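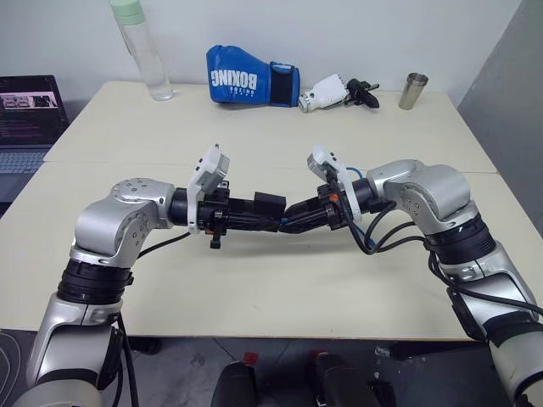 The cream-coloured table in its place against the wall.

Shared Work Tables: Revised Arrangements at Luscombe

Members are advised that the large work tables at the Luscombe building are now available under revised booking arrangements, which take effect from November. The arrangements were prepared by Judit Orbán, Facilities Coordinator, following consultation with users of the ground floor rooms.

Each table may be reserved for a maximum of two consecutive sessions. Tables are to be left against the wall as positioned. Members who require a different layout should submit a request in writing, as the front and rear sections of the larger tables must be kept aligned and moving them is a task for Facilities staff only.

Surfaces are to be wiped down at the close of each session using the neutral cleaner supplied. Abrasive pads, solvents and coloured cloths must not be used on the light-coloured tops. Cutting and gluing are permitted only on a protective mat, and mats may be signed out from the front desk. Marks or damage should be reported to Piroska Dobos on extension 1597 before the next booking begins.

A sum of $400 has been set aside this year for the repair of table edges and seams. Work will be carried out by Kelemen of Trerkadville outside regular hours.

Enquiries concerning bookings may be directed to Esi Ackah at the front desk. The revised conditions of use are posted beside the entrance to each room.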